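Trarora Family Centre
Newsletter, Aug 8, 2023

Number words and shape words at home

By Montserrat Cuautle

In January I was asked to write something for the newsletter on mathematics for very small children, and I have postponed it until now, for which I ask your pardon. Part of the delay was that I do not much like the word mathematics in this place. When parents hear it they think of school, and some of them think of their own bad marks, and then they buy a workbook. A child of three does not need a workbook. She needs to hear the words many times, in the middle of ordinary life, from people who are not in a hurry.

I grew up with Spanish and I learned English as an adult, so I know quite well what it is to miss a small word. For my first two years here I could not say "underneath". I said "down of". People understood me, but each time there was a little stop in the conversation. Children who begin school without the small words have the same little stops, and the teacher may think that they have not understood the task when they have only not understood "between".

Counting

Most parents begin with the song of numbers, one to ten, and this is fine. The child learns it as she learns any song. You will notice after some time that she can sing up to ten and still gives you a handful when you ask for three grapes. There is nothing wrong with her. The song and the quantity are two different things to learn, and the second is slower.

To help with the second, count things that can be touched and moved. Put the spoons on the table one by one and say a number each time that a spoon goes down. Then say the last number again: "one, two, three, four - four spoons." This last repetition is what I would like everybody to take from this article, if only one thing is taken. The child has to find out that the final number is the name of the whole group, and many adults count very well but forget to say it.

Small quantities are enough. My nephew was counting to 16 with great pride for his grandmother, but he was nearly four before he could bring two shoes when asked for two shoes. We worked with one, two and three for a whole summer and he was not bored.

Stairs are also good, in both directions. Going down you can count backwards when she is older. At our building there are 13 steps to the first floor, and I believe every child in it knows the word thirteen before the word twelve.

Words of place

In, on, under, behind, next to, between, in front of, above, at the top, at the bottom. It is a long list for a foreigner and also for a child. Nobody learns it from a list.

The best place I know is the kitchen when the shopping is put away. "The rice goes on the shelf next to the flour. The potatoes go in the box under the sink." If you are used to pointing and saying "there", try for one week to use the full words instead. You will be surprised how often we say "there". I did this exercise myself and I was quite tired at the end of the first day.

Bath time is the other one. A cup is full, half full, empty. The duck is behind your back. Pour from the big one into the small one and see that it goes over the edge. I do not explain anything at these moments, I only say what is happening, and if the child wants to pour it again 20 times then it is poured again.

Lalit Chauhan wrote to me that with his daughter he hides one sock in the bedroom and gives her clues using only these words. At first he had to whisper the answer. Now she hides the sock for him and gives the clues, and they are sometimes false, and she finds this extremely funny.

Comparing

Longer, shorter, heavier, lighter, the same. Of these I think that "the same" is the most useful and the least practised. We ask children which is bigger all day long. We rarely ask them to find two which are the same, or to say in what way they are the same. Two buttons can be the same colour and a different size. A child of four can have a very serious opinion about this and you should let her finish.

Washing is good material. Pairs of socks, of course, but also putting the small towels on one side and the large towels on the other. Do not correct too quickly if her piles look strange to you. Ask her what goes in this pile. Last winter a boy in my group had put together a glove, a leaf and a paper bag, and when I asked he said they were all "the ones that are flat when nobody is in them". I have thought about the leaf since then and I still do not know.

Which language?

This is the question I receive most, and the answer is short. Use the language in which you are comfortable. If you count in Punjabi, or in Spanish, or in Polish, the child learns what five is, and she needs to learn it only one time. The English word can be put on top afterwards and it goes quickly. If you count in an English that you do not enjoy, you will count less.

Some families mix, and this is no problem either. Rocío Gallegos speaks Spanish with her boys and her husband speaks English, and for a while the older one counted in English on the stairs and in Spanish at the table, always. It was as if the stairs belonged to his father. Then it passed.

What I would avoid is to stop a child in the middle of counting in order to ask for the other language. She loses her place and she loses the pleasure. Wait until she has finished, or leave it for another day.

A few languages make the numbers after ten easier than English does. In these one says "ten-one, ten-two", and the child sees how it is built. In English we have eleven and twelve, which give no help to anyone, and then thirteen and thirty, which sound almost equal when one is small or when one is foreign. Say the end of these words clearly. I still have trouble on the telephone with them.

Shapes

I have left the shapes to the end as they are what most people begin with, and they already have many pictures and books. Circle, square and triangle are known by most of our children at three and a half or so. What they often do not know is that a triangle can be long and thin, or can stand on its point. The triangles in the books are all the same triangle, sitting flat with equal sides. Cut a few odd ones from a cereal packet and turn them. Ask if it is still a triangle now. Some children will tell you firmly that it is not, and you can count the corners together.

Outside there are plenty. Road signs, windows, the covers in the pavement, the tiles in the underpass by the library. Choose one shape before you leave the house and look only for that one.

The word hexagon frightens adults but children like it very much, as they like the long names of dinosaurs. There is no need to wait for school to say it. Count the sides with a finger and start from a corner that you have marked, otherwise the counting goes round and round without end. This happens to me too.

Holes deserve a word of their own. A hole has a shape although there is nothing there, and this is a strange idea if you think about it. A child who knows a round plate may look at a round hole and have no name for it. Use the same names for both. Biscuit cutters show it well: the round biscuit comes out and the round hole stays in the dough, and both can be called round. You can also talk about how the holes are arranged. On the blue block, three small round holes sit close together as a triangle, two at the back and one below them, and on their left is a hole with six sides. So there is a triangle that is made of circles, and you can ask a four-year-old where the triangle is and give her time.

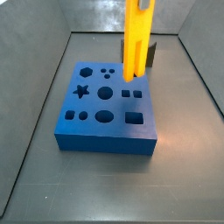
If you would like to try this in company

I am in the small room on the ground floor every second week, in the morning, with tea. Please bring your child and please bring also the grandparents, who usually know more counting songs than we do. Teodoro Valdovinos at the front desk has the dates and will put your name down. If you know a counting song in a language that we do not yet have, write it out for me with a note on how to pronounce it and I will learn it, slowly.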